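Speaker notes – village savings groups, talk in Plukov, September 17, 2018

Slide 1. Say good morning, thank Horacio Huenchumán for the invitation. Speak slowly. Water is on the left side.

Slide 2. Start with the story of Bakilana. In the first year the group had 11 members, all neighbors. Each member saved a little every week and the money stayed in a metal box with three locks. Mwajuma Barasa kept one key, and two other women kept the other keys. Pause here, people usually like this part.

Slide 3. Rules of the group. They wrote the rules by themselves, in one evening, and read them aloud before every meeting. A late payment has a small fine – the fine goes to the social fund.

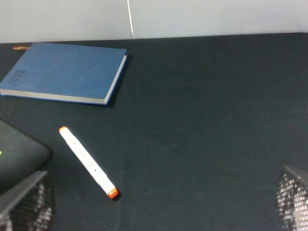 What happens when a member cannot pay back a loan on time?
The group first gives her one more month, and after this her own savings cover the rest.

Slide 4. Numbers, do not stay long. Today there are 78 groups in the Sidum area, with around 400 active loans. Kanini Rweyemamu collected these data, mention her name.

Slide 5. Problems. Men who borrow but do not come to meetings. The dry months, when everybody needs money in the same week. If time is short, skip the second one.

Last slide. Invite questions. Idrisa Lukumay can answer about the training, he sits in the second row.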